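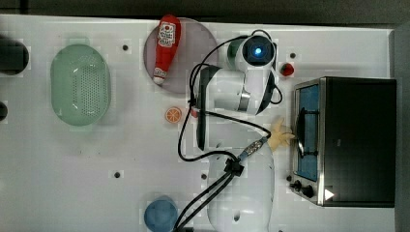
Drainage in rental kitchens is usually set by the trap, and the trap is usually undersized. Tumaini Koech, a plumber in Prestdale, has logged 270 sink call-outs since May, 67 of them for grease.

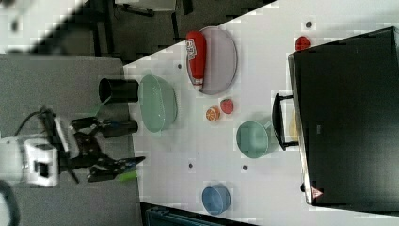 Grease sets in the horizontal run, where the fall is shallow and the flow slow. Koech specifies a 38 mm branch as the minimum. What gets cooked matters less than how the pans are rinsed. A bench with fruit and containers set out beside a large dark appliance gives little clue to the state of the pipe below.
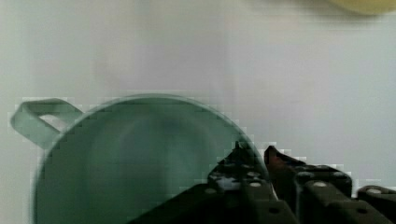

Caustic cleaners soften the outer layer only. Koech removes the trap, scrapes it by hand and checks the fall with a level before refitting.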